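Chapter 6
Looking After a Two-Arm Bench Cell

What this chapter covers
Daily checks at the bench
Cables and strain relief
Gripper fingers: wear, cleaning and replacement
Re-zeroing an arm after a repair
Keeping the cell log

Before you start
You should have finished Chapter 5, which deals with isolating power and releasing stored energy. You will need the lockout sheet from that chapter every time you put your hands inside the reach of either arm.

Introduction

Most of the time a technician spends on a small robot cell goes into looking after it. Installation might take a week. After that the cell may run for years, and someone has to keep the cables sound, the fingers clean and the arms agreeing with each other about where the table is.

The cell used in this chapter is a common teaching and development layout. Two arms share one table and reach in from opposite sides, each with a parallel gripper. They handle soft goods and light containers: folded cloth, trays, plastic bins. Loads are low and speeds are modest, but the work is harder on the equipment than it looks. Cloth sheds lint into finger slides. Clear plastic is slippery, so a worn fingertip that would still hold a cardboard box will drop a bin. And two arms working over the same patch of table can touch each other if either one is slightly out of position.

6.1 Knowing the normal state

You can't spot a fault until you know how the cell looks when it is right. Before you do anything else on a new cell, spend a shift watching it. Note where each arm parks, how its cables hang and which indicator lights are lit at rest. Write this down in the front of the log, in words someone else could follow.
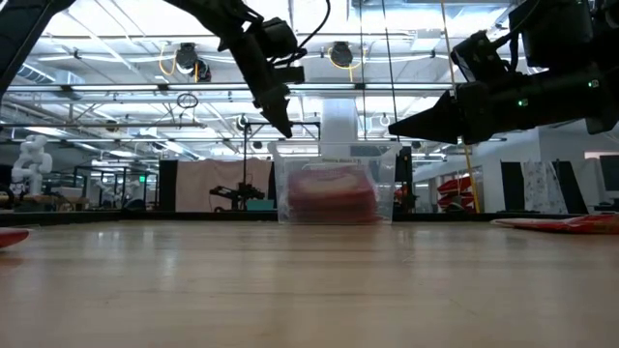 Figure 6.1 The bench with a bin of folded cloth between the two grippers. Note the cable looping up from the left gripper and the green indicator lights on the housing of the right arm.

The cable at a gripper deserves more attention than it usually gets. It moves every time the wrist moves. A loop that is too short pulls on the connector at full reach. A loop that is too long can snag on the rim of a container or swing into the other arm. With the power isolated, move the wrist by hand through its full travel, if the maker allows it, and watch the loop the whole way. Mark the clamp position with paint pen once you are happy with it.

Indicator lights mean different things on different makes. On some arms a steady green light means the drives are powered, and on others it means only that the controller is talking to the joint. Look it up in the manual for your model and copy the table into the log. Never use a light as proof that an arm is safe to touch. Use the lockout sheet.

6.2 Daily checks

Do these at the start of the shift, before the first program is run. They take a few minutes.

1. Clear the table of anything the program does not call for.
2. Look over both arms for loose covers, missing screws and rubbed cable jackets.
3. Check that each gripper's fingers close evenly, with no gap at one end.
4. Wipe the fingertips with a dry lint-free cloth. Use the cleaner named in the manual if they are greasy.
5. Run the homing routine on one arm, then the other. Do not home both together.
6. Run the test pick at reduced speed with an empty bin.
7. Sign the log.

If any step fails, stop there and tag the cell out. Do not carry on to see whether the next step clears it.

6.3 How often to replace fingertips

Replace fingertips on condition, backed up by a cycle count. The shop in the case below inspects at every 200 picks when running cloth and changes the pads at 900, whether they look worn or not. Your own numbers will depend on the pad material and the load. Start with a short interval, keep the old pads in a labelled bag, and lengthen the interval only when the bags show you can.

Always change the pads on a gripper as a pair. A new pad facing an old one shifts the grip centre to one side, and the error shows up later as a bin that sits crooked.

Case: The drifting bin at Gokmont

Diane Simard looked after a two-arm cell in the training shop at Gokmont. In April the operators began to report that bins were being set down up to 6 mm off their mark. The error was small in the morning and had grown by 2 p.m.

Her trainee, Joonas Savolainen, wanted to re-zero the right arm straight away. Simard had him read back through the log first. An entry by Lorne McIntyre recorded that the right arm had been taken off its base to replace a connector. The entry did not say what torque had been used when it was refitted.

They locked out the cell and put a wrench on the base bolts. Two were loose. Once the bolts were tightened to the figure in the manual and the arm was re-zeroed, the test pick repeated on its mark through the afternoon.

Had Savolainen re-zeroed first, the cell would have tested well and drifted again – and the log would have shown a repair that fixed nothing. Gokmont's log sheet now has a column for torque.

Key terms
Homing: moving each joint to a known reference position at start-up.
Re-zeroing: resetting the stored reference after a joint or base has been disturbed.
Strain relief: a clamp or loop that keeps pulling forces off a connector.

Section 6.4 begins with the tools and spare parts to keep at the cell.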